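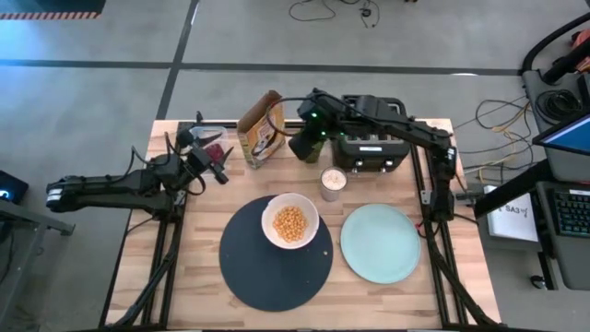

3.2 Place-setting layout and the breakfast condition

The breakfast condition was designed to test how people divide a small table between the items they eat from and the items they take food out of. Earlier work on domestic table layout has mostly dealt with the shared evening meal, where serving dishes occupy the center and each diner has a fixed place. A breakfast for one person has a looser structure. The package stays on the table during the meal, the toaster may stand within reach of the seat, and the same surface serves for preparation and for eating. In the Cunholm layout (Figure 4), the toaster, the upright cereal box and the lidded clear container are set toward the back of the table, while the bowl of cereal rests on a round navy-blue placemat in the front half. The placemat marks the eating zone. The pale aqua plate is placed to its right on the bare wood, and we coded it as belonging to neither zone, following the rule given in Section 2.4.

Figure 4. The Cunholm layout with the bowl filled and the plate empty. The glass stands in front of the toaster.

Layouts were coded from still images. The full set contains 2,000 images, of which 663 belong to the breakfast condition. Two coders worked independently and assigned each item to the eating zone, the supply zone or the unassigned area. An item was assigned to the eating zone if any part of its base rested on the placemat. Items at the back of the table were assigned to the supply zone if they held food still to be served or were used to prepare it. Everything else was left unassigned. Cereal pieces lying outside the bowl, such as those to the right of the bowl in Figure 4, were recorded separately as spill and did not affect the coding of the bowl.

The glass proved the hardest item to code. In the Kultel layout it stands on the placemat and falls in the eating zone without dispute. In the Cunholm layout it stands nearer the toaster than the bowl, and the coders disagreed on its status in 136 images. One coder treated a filled glass as part of the place setting wherever it stood. The other applied the base rule strictly. The disagreement was settled in favor of the strict rule, and all images of this type were recoded. A filled glass off the placemat is therefore unassigned in the results below, even when a diner would be likely to regard it as part of the meal.

Plates raised a related problem. An empty plate beside the placemat can be read as a place kept for toast or as an item waiting to be cleared. A still image gives no basis for choosing between these readings, and we did not ask the coders to do so. The plate was coded by position only. Its contents were entered in a second field with the values empty, filled and not visible.

After recoding, 588 of the breakfast images had a complete record for every item. The remainder were missing at least one entry, most often because an item at the back of the table was hidden by something in front of it. Small items were affected more than large ones. We kept the incomplete records for the analysis of the bowl and the placemat, where no entries were missing, and excluded them from the analysis of the supply zone.

The layouts differ in one further respect that bears on the comparison in Section 4. The Kultel placemat is rectangular and has a clear front edge, so the orientation of the place setting can be measured directly. The Cunholm placemat is round and gives no such edge. For that layout, orientation was taken from the line joining the center of the bowl to the center of the placemat. This measure is undefined when the two centers coincide, and such images were left out of the orientation figures.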